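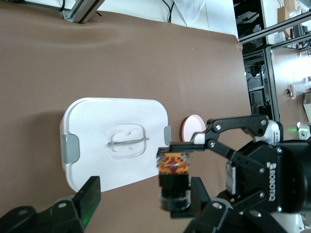

Fig. 1. Can held in the gripper, lidded container beside it.

Handout 3: Reading a product sheet (the Roltetti table-clearing kit)
Notes by Marites Dimaculangan

The Roltetti is sold by Naltorel as a "ready to work" arm package for small kitchens and packing rooms. The sheet promises 2,000 picks between services. It does not say picks of what. A can is a kind object to a two-fingered gripper: stiff, upright and easy to get hold of from the side. Ask how many of those picks were cans.

Fig. 1 shows a grip and no more. We can't tell from it how the can got there, how long the attempt took or whether a person helped.

The sheet also quotes 1,849 successful picks in a November trial, with no total given. Without the total the figure is useless - please don't repeat it in your reports.

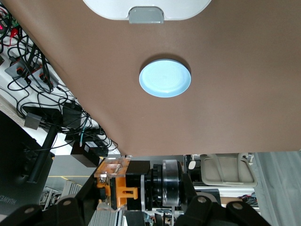

Fig. 2. Pale blue dish lying on the brown tabletop, with cables and a power strip off to one side.

A shallow dish is harder. The rim is low and there is little for a fingertip to get under. Naltorel's sheet says "all common tableware". Mayuree Petchrat asked them in writing for a failure rate on flat items and was sent the same sheet again.

Set-up is given as 30 minutes. Does that cover wiring and power, or only the software?

For next session: read the Pramanik sheet and mark every claim that lacks a test condition. One page, and keep adjectives out of it.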